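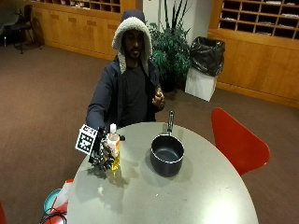

About us

Brindum is a manipulation research group based in Brerndale. We study how recordings of people handling ordinary household objects can be used to train robot arms. The group began as a side project on gripper calibration and now works full time on one question: how much of a manipulation skill can be learned before a robot is involved at all.

What we do

Most of our training data comes from people, recorded at a table. The demonstrator wears an instrumented glove or works with a hand-held gripper tool that carries its own camera. Objects are everyday ones, such as cookware, bottles and packaging. No robot is needed on site, so recording can be done in any room with a table and enough light.

We use two views where we can. The fixed view gives the position of the arm and the object relative to the table. The tool view is wide-angle and gives contact detail at close range. The glove carries a printed square marker, which lets us recover hand pose in the fixed view and check it against the joint readings.

Soft and crumpled items are handled as a separate class. Their shape changes with every grasp, so a single object model is of little use. For these we label the grasp region and the contact timing, and leave the shape unmodelled.
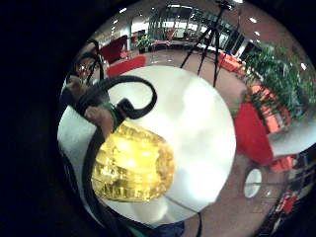 The Prinivar method

Prinivar is our procedure for aligning glove and gripper recordings so that both can be used in the same training set. Each recording is resampled to a common clock, converted to a fingertip-centred coordinate system and cut into grasp, move and release segments. Segments with a marker dropout longer than 3 frames are discarded.

Our current result is based on 1,000 recorded demonstrations. A policy trained on the aligned set was tested on our bench arm over 234 trials, using 4 object classes. Rigid upright objects were the most reliable. Thin film and loose packaging were the least, and most failures in that class occurred at release, with material catching on the fingertip. We have not yet tested two-handed tasks.

Facilities

The bench arm and the calibration rig are in the McIver building, on the ground floor. Recording is done in shared spaces as well as in the lab. Varied backgrounds and lighting are a requirement of the method, and a policy trained only on lab recordings did worse when the bench was moved.

Data and access

The segment format and alignment code are available to other research groups on written request. Raw video is not released, as demonstrators may be identifiable. The next version of the data set is planned for October and will add pouring and wiping tasks.

Page last revised Thu 28 April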